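Clornis (novel)

Clornis is a comic novel by Till Ruppert, first issued as an audiobook and only later, with some reluctance, as a printed one. It is the second of 3 books set in the lakeside town of Pakzad, and the only one of them in which anything happens to the lake. The audio edition is divided into 50 chapters, several of them shorter than the announcement of their own titles.

Plot

The story follows Edda Clornis, a retired surveyor who is hired to settle a boundary dispute between two brothers. The brothers have not spoken in years and communicate through a series of increasingly formal hedges. Edda's measurements show that the disputed strip belongs to neither of them, having been left off every map of the town. She moves into the shed on it.

Most of the middle section concerns the town's attempts to tax her. The lake, meanwhile, drops by the width of a hand each chapter, a development that the characters discuss mainly in terms of parking. In the final chapters Edda is asked to draw a new map and does so, with results that readers have argued over ever since. Ruppert has said in print that the ending is perfectly clear and has declined to say what it is.

Background and writing

Ruppert wrote the first Pakzad novel, The Long Hedge, while working as a proofreader of appliance manuals, and its dialogue is often said to show it. It sold modestly. The publisher, Fornora, was then a small audio house known for walking tours and bird calls, and it offered him a contract for a second book on the condition that it be written to be heard. He accepted and then handed in a manuscript containing 2 maps, a table of tides for a lake that has none, and a footnote running to four pages.
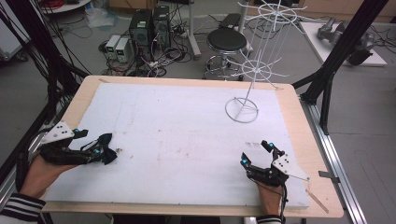
The footnote survived. In the audio edition it is read at a lower volume, beginning in chapter nine and continuing underneath the main narration until chapter eleven. The maps were replaced with spoken directions, which cannot be followed. The table of tides was dropped and later appeared as a free download, where it found an audience of its own.

Narration

The recording uses a single narrator, credited only as Takumano, who also voiced the other Pakzad titles. Takumano gives both brothers the same voice. Early listeners complained that they could not tell the two apart, and Fornora replied that neither could the town. The performance is otherwise restrained, apart from the town meeting in chapter thirty, in which one speaker coughs through an entire motion.

Publication history

The audiobook was released in August, a month in which Fornora had never before released anything. Printed copies followed in a first run of 505, the odd five being intended for the author, who gave his away and then had to buy one. The printed text restores the maps but prints the second upside down. Later printings correct this, and collectors accordingly prefer the first.

A revised audio edition appeared on June 8, 2025, with the footnote moved to the end as a separate track. Listeners who had grown used to hearing it under the narration were not pleased, and both versions are now sold.

Reception

Reviews were mixed and long. Admirers praised the book's patience; others used the same word with a different expression. The tax chapters drew particular comment, with one reviewer calling them the best thing Ruppert has written and another reporting that they had improved a drive across Nebraska by making it seem brief. The book was longlisted for a prize for humorous fiction and withdrawn when its publisher missed the deadline for confirming that it was humorous.

Sequel

The third Pakzad novel, Low Water, picks up a year after the end of Clornis and contradicts it on several points, including the name of the lake.

Related articles

The Long Hedge
Low Water (novel)
Till Ruppert bibliography
Takumano (narrator)
Fornora
Footnotes in audiobooks
Fictional surveyors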